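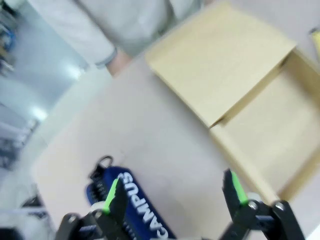
Stirham – Friday, April 22, 2022
Reading time: 3 min

Packing a pencil pouch to mail: box or padded envelope?

mkrawczyk
Hello everyone, Maja Krawczyk again, the one with the never-ending stationery questions. I'm sending one of the navy CAMPUS pouches (the zippered kind with the big white capitals) to my niece in Jesmont, and I'd love it to get there looking like a present. She starts her new course soon and I've filled it with pens, a little ruler and far too many erasers. My husband says a padded envelope and be done with it. I have a nice flat kraft box with a hinged lid that I'm itching to use. What would you all do?

tolar_paperclip
Envelope, every time! It's fabric, Maja, it isn't going to shatter. I've mailed 40 of these things over the years, mostly to cousins, and the only one that came to grief was in a box that somebody had clearly stood on.

hatboxhattie
I'm going to disagree with Tolar, very kindly. The pouch will survive an envelope but the pens might not, and a zipper pull pressed against paper for a few days can poke right through. Tuck the pull in, or wrap a bit of tissue over that end. And a box with a lid is such a pleasure to open – my sister still keeps hers on the dresser with ribbons in it.

mkrawczyk
Oh, I do like the ribbon idea! The box it is, I think, though I haven't folded it properly yet and those corner flaps always get the better of me. 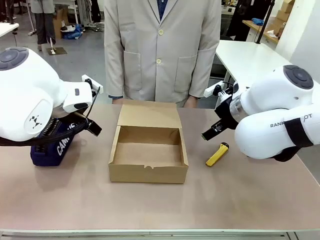

My other worry is the space left over. I don't want the pouch sliding from one side to the other all the way to Jesmont, and I'd hate to stuff the box with plastic. There's also that small notch in the front wall. Is the lid meant to tuck in there, or is it just for your thumb?

hatboxhattie
On the ones I buy it takes the tab on the lid, but they do vary, so try it before you reach for the tape. For filling, crumple up plain packing paper and put it under the pouch as well as around it.

o_flaithearta
Seconding paper. Lay the pouch corner to corner if it's a snug fit. And please keep the utility knife well away once the pouch is inside, I once trimmed a flap and a perfectly good strap together.

tolar_paperclip
Still team envelope, but if you must box it, weigh it first. Mine came to almost 700 grams with all the trimmings and the postage made my eyes water.

mkrawczyk
Point taken, Tolar, I may have to leave out a few erasers. Off to find the tissue paper!

Last updated: December
Contact us | Copyright Stirham Paper & Parcel Forum | Back to top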